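Start | Forum | Werkstatt | Wiki | Neue Beiträge | Anmelden

Greifer schiebt Stoff nur vor sich her
Eingestellt am 19/01/2025 von klemmbacke_west

Hallo in die Runde,

ich baue seit März in unserer Gemeinschaftswerkstatt an einem Arm, der Wäsche vom Polster aufnehmen und in einen Korb legen soll. Falten kommt später, also vermutlich in einem anderen Leben. Gesteuert wird das Ganze über ein Okabe-Board, die Finger sind zwei gedruckte, lange, spitz zulaufende Teile nach den Siswood-Dateien, leicht abgeändert von mir, was man ihnen hoffentlich nicht vorwirft.

Mit einem Holzklotz klappt alles. Mit einer Dose auch. Sobald Stoff im Spiel ist, fährt der Greifer hin, schließt mit großer Überzeugung und hebt Luft. Oder er erwischt einen Zipfel und verliert ihn nach ein paar Zentimetern wieder. Am schlimmsten sind Trikots, weil das Material so glatt ist und die Zahlen steif aufgedruckt sind. Ich habe ausgerechnet mit einem roten Trikot angefangen, das war im Nachhinein vielleicht nicht die klügste Reihenfolge.

Blick aus der Kamera am Handgelenk, beide Male mit offenen Fingern: 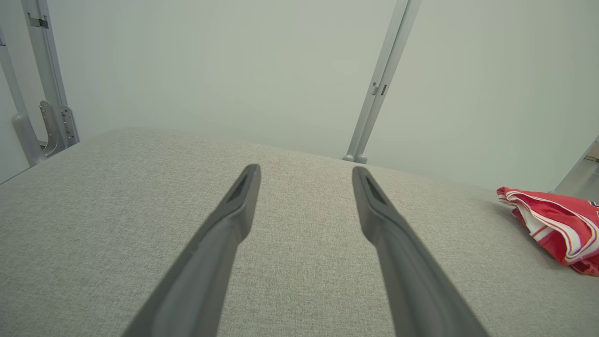
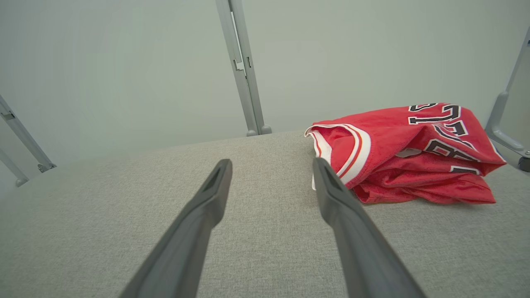
Kategorie: Greifer und Endeffektoren

Was ich schon probiert habe:
- Schließkraft erhöht, bis das Getriebe Geräusche machte, die nicht im Datenblatt stehen
- langsamer schließen (fasst genauso wenig, man hat nur länger was davon)
- Schleifpapier auf die Fingerinnenseiten geklebt, hält bis zum nächsten Anstoßen
- die Anfahrhöhe in der Tabelle von Hand verstellt, Wert steht jetzt auf 2540, vorher 889, und nein, ich weiß auch nicht mehr, welche Einheit ich mir damals dabei gedacht habe

Der Bezug der Unterlage ist ein feines Gewebe, leicht gepolstert. Kann es sein, dass die Finger da einsinken und deswegen unter dem Stoff durchrutschen? Und lohnt sich der weiche Fingeraufsatz von Latum, oder ist das rausgeworfenes Geld? Danke schon mal.

---

motorraum_sued

Nimm einen Sauggreifer. Mit Fingern wird das nie was.

---

rillenkugel

Sauger auf Mesh, viel Vergnügen. Da zieht die Pumpe die halbe Werkstattluft durch das Trikot und das Trikot bleibt liegen, wo es liegt. Ich habe das einen Winter lang versucht und besitze seitdem eine sehr gute Pumpe.

Zu deinen eigentlichen Fragen, der Reihe nach:

Die Schließkraft würde ich sofort wieder runternehmen. Stoff rutscht dir nicht weg, weil du zu schwach drückst, er ist meistens gar nicht erst zwischen den Fingern. Deine Spitzen laufen lang und schräg aufeinander zu. Wenn sie flach über den Stapel kommen, drücken sie ihn platt und gleiten drüber. Stell das Handgelenk steiler, so steil, wie der Arm es mitmacht, und öffne vorher nicht ganz, sondern nur so weit, dass eine dicke Falte hineinpasst. Dann absenken bis zum Kontakt, erst danach schließen, und beim Schließen noch ein kleines Stück nachsenken. Die Spitzen schieben sich den Stoff dann selbst zu einer Falte zusammen.

Such dir außerdem eine andere Stelle. Auf dem zweiten Bild liegt die weiß eingefasste Öffnung links am Haufen, also auf der Seite, wo der rechte Finger steht. Da würde ich hin. So eine Kante ist in der Regel doppelt vernäht und steht eher mal hoch als die Fläche. Um die Zahlen würde ich einen Bogen machen, Aufdrucke sind bei mir immer so griffig wie Backpapier.

Auf dem ersten Bild liegt das Trikot ganz rechts am Bildrand. Falls du aus so einer Stellung direkt zugreifst, musst du dich über nichts wundern, da ist zwischen den Fingern nur Polster. Fahr erst seitlich, bis der Stoff mittig liegt, und lass dann erst die Greifroutine los.

Polster: ja, das gibt nach, und das ist eher ein Vorteil. Auf einer harten Platte hättest du die Spitzen vermutlich längst abgebrochen. Du brauchst nur eine Kontakterkennung, die nicht beim ersten Hauch auslöst. Ich lese dafür den Motorstrom mit und warte, bis er 5 Messwerte hintereinander über der Schwelle liegt. Mit einem einzelnen Messwert hält der Arm sonst schon an, wenn jemand die Tür zumacht.

Und die 2540 schreib bitte mit Einheit in die Datei. Für dich in einem halben Jahr.

---

prultamo_bastler

Kann zu den Winkeln nichts sagen, aber den Latum-Aufsatz habe ich an meinem Prultamo-Arm. Für Socken gut, für Handtücher auch. Bei glattem Sportzeug hat er bei mir wenig geändert. Was besser ging: dünne Silikonstreifen aus der Backform, 2 pro Finger, mit Sekundenkleber innen nahe an die Spitze. Vorher entfetten. Die Schlitze in deinen Fingern würde ich frei lassen, falls du da später doch etwas einklipsen willst.

Die Backform war danach natürlich keine mehr. Das sollte man im Haushalt vorher besprechen - ich habe es nachher besprochen.

---

Ähnliche Beiträge
Okabe-Board verliert nach dem Einschalten die Nullposition
Siswood-Finger: welches Filament für die Spitzen?
Motorstrom mitlesen ohne Zusatzplatine
Prultamo-Arm brummt im Stillstand
Korb wird nicht gefunden, steht aber da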